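2025-11-06

Cell notes, mostly for my own memory

The left arm on the Rana cell started drifting in July. It would close on a pasta box a little short and push it instead of picking it up. I blamed the gripper first and swapped the finger pads, and nothing changed.

Raíssa Paiva came by and put a hand on the base. It moved. Two of the bolts holding the carriage to the rail had backed out. I took the arm off, cleaned the slot, and put everything back with thread locker.
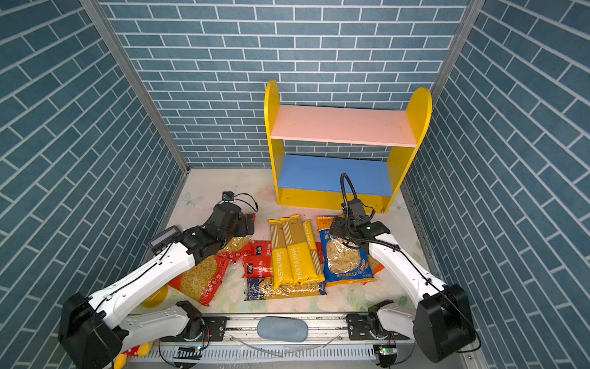
After that the zero was off, so I redid it from scratch. Home both arms, power down, wait 90 seconds, home again. If you skip the wait, the Zurunis controller keeps the old offsets and you'll be chasing error 2479 all afternoon.

I also rerouted the wrist camera cable with more slack. The old one had a kink near the connector.

Bolts now get checked every 300 cycles. Alcides Valderrama thinks that's too often. He may be right, but it takes 8 minutes and I have the wrench out anyway.

Still to do: order spare pads from Flemton and label the power supplies.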